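Pre-purchase inspection checklist, used gripper arm for the sample room, Randthorpe site
Filled in before the budget request. Seller: Westerberg. Other offer: Tririne (new).

1. Finger plates straight, edges without chips
OK. I passed a cloth over all edges and it did not catch.

2. Screws of finger plates
OK, but please ask which hex key size. The list from Westerberg does not mention it.

3. Emergency stop, tested 7 times
OK. Stops each time. The button is a little stiff.

4. Cable wear at the wrist
To repair. The outer cover is worn in 2 places. I would ask the seller to pay for this – it is his cable.

5. Pinch points marked
Not OK. No warning labels came with the arm. We must order them before anyone works near it.

6. Reach and door clearance
Open question. The arm should stand near the tall cabinet, and both doors must still open fully. I measured with doors closed only. To be repeated.

7. Spare parts
Hokar keeps finger plates in stock. Delivery time not confirmed.

8. Price
Arm and gripper 3,000, as seen. I suggest to reserve 1,000 more for the cable, labels and a floor plate. The Tririne offer includes training, so it is not easy to compare. Both offers are valid until October.

Result: can be bought, under condition that points 4, 5 and 6 are closed first.
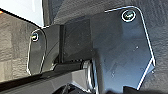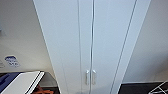
Page last changed: September, 16:40

The finger plates are in the first picture, the tall cabinet of point 6 in the second. Please write your remarks next to the point number and do not delete the old comments.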